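Caderno de laboratório - planejamento de equipamento
Sábado, 25 de outubro de 2025

Presentes: Kristine, Jerome, eu. Precious mandou os números por escrito.

Objetivo do dia: fechar a lista de compras para o pedido de novembro. O orçamento só admite um pedido até o fim do ano, então o que ficar de fora espera.

1. Garras de mão

Em uso: 3 unidades. Proposta do Jerome: passar para 6, o que permite dois postos com duas unidades cada e um par de reserva. Concordo com o número. Discordo de comprar tudo na Seleo, que cotou prazo curto mas não inclui almofadas nem dedos de reposição. A Karppinen inclui um jogo por unidade. Pedir à Seleo a cotação refeita com os mesmos itens, senão a comparação não vale.

Desgaste até agora: dedos, conectores e cabos, nessa ordem. O corpo não deu problema em nenhuma unidade.

2. Cabos

Hoje os cabos saem por baixo da garra e descem até o chão. Para trabalho junto à mesa serve. Para tarefas com deslocamento (geladeira, estante) o operador acaba puxando o conector. Opções:

- cabo mais flexível, com alívio de tração: 149 por conjunto na Cliretti;
- bateria e gravação no cinto: 872 por posto, sem contar a adaptação do suporte.

Fico com a primeira opção para todas as unidades e a segunda para um posto só, como teste. Kristine prefere esperar o teste antes de comprar qualquer cabo novo. Anotado, decidir com a Precious.

3. Marcadores

Os cubos impressos ficam. Falta padronizar a numeração: cada cubo com número próprio na face superior, registrado na planilha junto com a unidade. Imprimir um jogo de reserva e guardar separado. Custo desprezível, não entra no pedido.

Acabamento fosco é obrigatório. O brilho do piso e da janela já atrapalha o suficiente.

4. Iluminação e sala

Cortina para a janela: pedir orçamento, largura total. Não comprar luminária antes de medir com a cortina instalada. Jerome sugeriu cobrir parte do piso com manta escura; fazemos com o material que sobrou, sem custo.

A mesa branca continua como estação principal. Gaveta e prateleiras são usadas nas tarefas de abrir e guardar, portanto não trocar o móvel mesmo que apareça verba.

5. Operação com duas garras

Ponto que mais pesa no número de unidades. Com uma garra por operador o par trabalha na mesma área, e o cubo de cada uma precisa ficar visível para a câmera da outra. Ângulos baixos funcionam pior no papel do que eu esperava; verificar com gravação antes de definir a altura dos suportes.
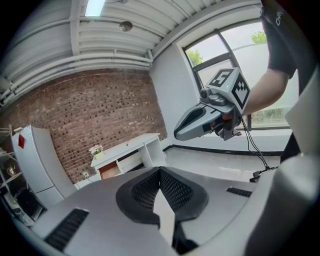 6. Pendências

- Seleo: cotação refeita com peças de reposição (Jerome).
- Cliretti: confirmar comprimento do cabo e tipo de conector (eu).
- Cortina: medir o vão e pedir preço (Kristine).
- Planilha de cubos: criar a coluna com o número da face superior (eu).
- Enviar a lista consolidada à Precious - sem os itens de custo zero, que só confundem o total.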